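Vilja Karppinen recorded the drum parts for Saarela in August, in a rented room in Nundbridge, before any of the songs had words. The album is her second for the Mitance label. It runs 38 minutes and was mixed twice.

"The first mix was too loud in the low mids," Karppinen says. "You could hear it on small speakers. The kick and the bass were fighting between 100 and 200 hertz, and the vocal sat behind both of them."

The second mix was done by Solange Lévesque, who also engineered the single "Troltov." Lévesque threw out the bus compression and started again from the raw tracks. She kept 2 of the original drum microphones and muted the rest.

"There were mics on everything," says Lévesque. "The overheads already had the whole kit. I used those, cut them below 80, and let the room do the work."

"Troltov" was the hardest track to finish. Karppinen wrote it at one tempo and sang it at another, and the demo drifts by 5 beats per minute between the first verse and the last chorus. The label asked for it to be set to a grid. She refused, then tried it, then went back to the drifting version.

"On the grid the chorus came in early to my ear, even though it was exactly on time," she says. "I had sung the demo so often that I knew where I wanted to breathe."

The vocals were cut at home, mostly between ten at night and one in the morning, with a single dynamic microphone and no screen. Lévesque asked for a few lines again and got them by email the next day. The new takes were brighter than the old ones, so she matched them with a shelf at 6 kHz. 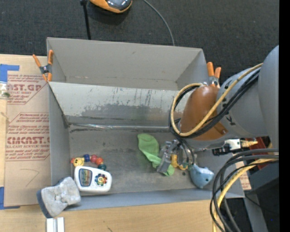

Percussion other than the kit takes up most of side two. Karppinen does not own a proper set of hand percussion and says she has no plan to buy one. She played shakers, keys and a cookie tin, and recorded each at close range with the gain low. A gray bin with toys in the front section and nothing in the back is the sort of thing she would hit first and listen to second. "An empty half and a full half give you two pitches," she says. "Then you decide if either one is any use in the song."

The first pressing is 600 copies on black vinyl. Lévesque made a separate master for it, with the sibilance on "Troltov" pulled down and the bass summed to mono. The digital version is a little louder and has the longer fade.

Karppinen will play the songs live as a trio, without backing tracks. The tempo changes are marked in the drummer's charts.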